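Prellel Kitchen List
Subject: Re: condiment bottles and wire baskets
Date: 19 Jan 2024

Following up on the storage question from June, now that I have gone back to it properly. The bottles under discussion are the everyday ones: a small sauce bottle with a yellow metal lid, a taller one with a black screw cap and a red label, and a slim oil dispenser with a gold-colored pour spout. The basket is black wire mesh with one open side.

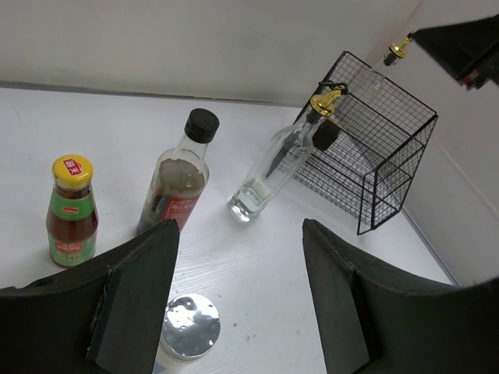
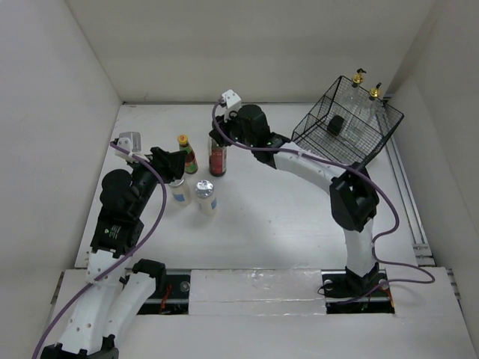
Custódio Patrício wrote:
> I would not put oil and sauces in the same wire basket at all. Mesh
> does nothing for drips. They go straight through to the shelf, and
> you only find them when you lift the basket. I keep a tray under
> mine, cut from an old Oveo baking sheet, and wash it every 8 days
> or so.
>
> The other problem is the pour spout. If the dispenser has an open
> spout it has to stand upright, and in a basket with a wide opening
> it will lean as soon as you take out whatever was next to it. Has
> anyone tried a divider?

Agreed on the tray. On the divider, yes, I have tried two kinds.

The first was a strip of wire grid bent into an L and tied to the back of the basket with 2 twists of garden wire. It holds a slim bottle well enough, but the cut ends scratch labels and catch on cloths. File them or fold them over before fitting.

The second was a cardboard sleeve, open at both ends, with the dispenser standing inside it. It is quieter and costs nothing. It also soaks up oil and needs replacing - mine went soft at the base within a month.

Order matters more than I expected. Put the tallest bottle at the back corner, the dispenser beside it, and short bottles toward the open side. Heavy bottles should go in first and come out last. If the basket has a handle, leave clearance for the spout on that side.

For refills, my dispenser takes 300 ml and I stop well short of the neck. Soy sauce and vinegar stay in the bottles they were sold in, with the labels facing out.

I have not tested the plastic-coated baskets from the Prata shop in Pruluvcombe. If anybody owns one, please post the inside depth and say whether the coating has held up at the welds. The outside dimensions on the tag are no help for this.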